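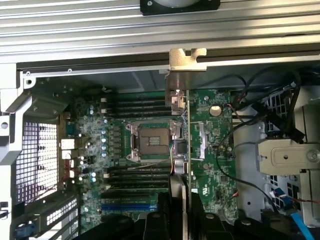

How Does a Company Shop for a Robot?

When your family buys a new fridge, somebody measures the kitchen, somebody checks the price, and somebody asks how long it will last. A company that wants a robot does the same kind of homework. It just takes longer.

Start with the job

The first question is what the robot will do all day. Take computer repair. A robot that works inside a computer case has to hold a thin circuit board, called an expansion card, between two fingers and lower it toward the motherboard. The motherboard is the big green board that the other parts plug into. There are cables and metal brackets in the way, so the robot needs slim fingers and careful movements. A robot that stacks heavy boxes needs strong arms instead. You would not buy one to do the other's work.

Vinh Doãn plans equipment for a repair company called Tosine. He writes down every job before he looks at a single robot. His last list had 86 jobs on it. He crossed out most of them, and 4 were left for the robot.

What does it cost?

The money a company plans to spend is called a budget. The robot arm is only one line in it. Here are some others:

Grippers. These are the robot's hands. Tosine paid $900 for one pair of fingers with soft pads.
Cameras, so the robot can find the part it needs.
A strong table that does not wobble.
Training for the people who will work beside it.
Spare parts and repairs.

Tosine set aside $4,000 for spare parts and repairs alone. If the money is not used this year, it is saved for the next one.

Trying before buying

Robot sellers will often let a company test a robot first. Tosine tested two, one from Kurkel and one from Falcão. Ulises Arango ran the tests in August. He gave both robots the same cards and the same computer cases, and wrote down every time a card was dropped or went in crooked. The Kurkel robot was faster. The Falcão robot dropped fewer cards, and Tosine picked that one. A dropped card may have to be thrown away, and cards cost money too.

Words to know

Budget: a plan for spending money.
Gripper: the part of a robot that holds things.
Motherboard: the main circuit board in a computer.
Expansion card: a smaller board that gives a computer something extra, such as better pictures or sound.

Try it yourself

Pick a chore at home. Write down what a robot would need to do it, then list everything you would have to buy. Remember the spare parts.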